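Jundidura – Narby
Casen Records, 2018
Reviewed by Tamunoemi Adebisi, 2018-07-09

Jundidura play slow, heavy instrumental music with two basses and no guitar. Narby is their third full-length and the first one I'd recommend to people who didn't get along with the other two.
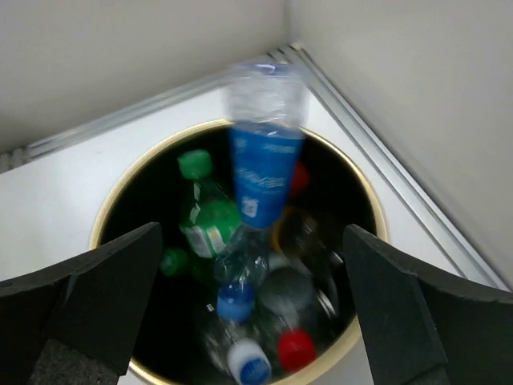
The first album had good riffs and a bad drum sound. The second had a better drum sound and not enough riffs, plus a guest vocalist on two tracks who seemed to be singing for a different band. On this one they've gone back to being a trio, dropped the vocals completely and written six songs that each know where they're going. It runs a little longer than it should, and I'll get to that, but it's a clear step up.

For those who haven't heard them, the two basses do separate jobs. One is tuned very low and stays clean enough that you can hear the notes. The other goes through a lot of fuzz and is played high up the neck for most of the record, so it covers the ground a guitar would. On the older albums the two kept getting in each other's way, and there were long stretches where all you heard was a thick hum with cymbals on top. The mixing on Narby fixes this. The clean bass is on the left, the dirty one is on the right, and they only move to the middle when they play the same line. It's a simple idea and it works on speakers as well as on headphones.

The album opens with "Chong," nine minutes, and it's the best thing here. The main riff has four notes and the band plays it for almost two minutes before the drums change. When they do change, the snare moves over by half a beat, and the same riff suddenly feels like it's leaning backward. There's a quiet section in the middle with just the clean bass and some brushed cymbal, then the fuzz comes back at half the speed. I've played this one more than the rest of the album put together.

"Gravel Lot" is shorter and faster, at least by this band's standards. It has a swing to it that reminds me of old hard rock more than doom, and I can see it going over well live. The ending is weak. They just fade it out in the middle of a riff that sounded like it was building to something, and after the patience they showed on the opener that's a strange choice.

The third track is called "2332" and it's the one people will argue about. It's built on a single held note from the fuzz bass, with the clean bass moving underneath and the drummer playing only toms. No riff, no real change in volume for the first six minutes. I disliked it the first few times. I now think it's fine, and in the right mood better than fine, but it would have made more sense as the closer. Sitting third, it stops the record just as it's getting moving.

Side two picks up again with "Lower Field," the heaviest song on the album and the one closest to their early demos. The drumming deserves a mention. It's loose without being sloppy, and the kick drum has a real thud to it in place of the clicky sound you get on a lot of current metal records. The last two minutes are one riff getting slower with each pass. Plenty of bands do this. Few of them stay together as well as these three do when the gaps between the hits get that long.

"Carry the Door" is the pretty one. Both basses are clean, one playing chords and the other a melody that comes close to being a tune you could hum. It's under four minutes and I wouldn't have minded more of it.

Then there's the title track, which closes the album at just short of 17 minutes. The first half is very good, a steady march with the dirty bass playing long bent notes over it. Around the halfway point it drops into feedback and low noise and stays there too long. When the march returns it's exactly the same as before, only a bit louder. Cut the noise section down to a third of its length and this would be a great ending. As it is, I usually start the record over when the feedback comes in.

On the formats. I bought the LP and also have the digital version that comes with it. The LP is a run of 300 on black vinyl, in a heavy sleeve with a printed inner. My copy is flat and quiet apart from a few light ticks at the start of side two. Side one has plenty of low end, but the title track is squeezed onto the inner part of side two and you can hear it — the cymbals get a little spitty in the last few minutes. The digital version doesn't have this problem. If you only care about sound, get the files. There's also a cassette, limited to 30 copies and gone before I heard about it, so I can't say anything about how it sounds.

The sleeve lists the songs in a different order from the one they're in on the record, with "2332" at the end. I wrote to the label about it and was told the order was changed after the sleeves were printed. So at some point the band had it the way I would have it. If you have the files it's easy to try for yourself: move "2332" to the end and the first side becomes a lot more direct. The title track then comes before it and the feedback bothers me less.

One more complaint is the price of shipping. Casen only sends LPs by tracked mail, and for a single record the postage comes close to what you pay for the record. Ordering two or three things together helps. The second Jundidura album is still in stock there, and so is the first on CD, though I'd only point you to the CD if you already like this one.

I haven't seen them play since before the second album. They were opening for a louder band in a room that was much too bright, and half the crowd talked through the quiet parts. They were good anyway. They have a short run of shows in July and have said the set will be mostly new material, with "Chong" first. The biggest of them is an outdoor festival with a crowd of 3000, and I do wonder how the quiet sections will hold up in the open air. I have a ticket for one of the club dates.

Best tracks: "Chong," "Lower Field," "Carry the Door"
Weakest: the second half of "Narby"
Rating: 8/10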